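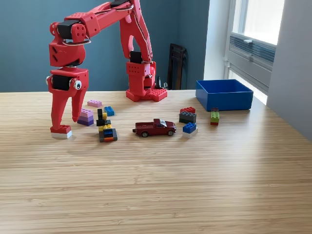 The red arm at the brick bench, Kelgate room

About Idberg

Idberg records demonstrations for robot arms. An operator steers the arm by remote control, and joint positions are logged with the video.

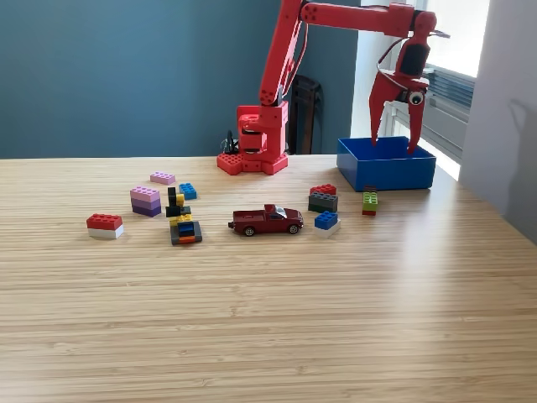

Page last changed: 04/07/2023

The work began in Flilluncombe under Rosalind Quintanilla, who still sets the tasks. A standard set is 200 demonstrations of one task – for instance, moving toy bricks to the blue box – with the layout changed between sets. Failed attempts are kept and labelled. To date 461 sets have been delivered, 62 of them for the Pangilinan project.

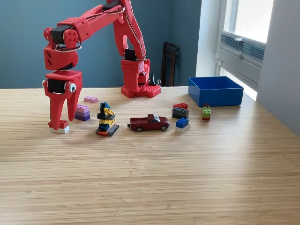 Gripper over the red and white bricks

Operators train for 2 weeks before their recordings are used. Requests for new tasks go to the Kelgate office.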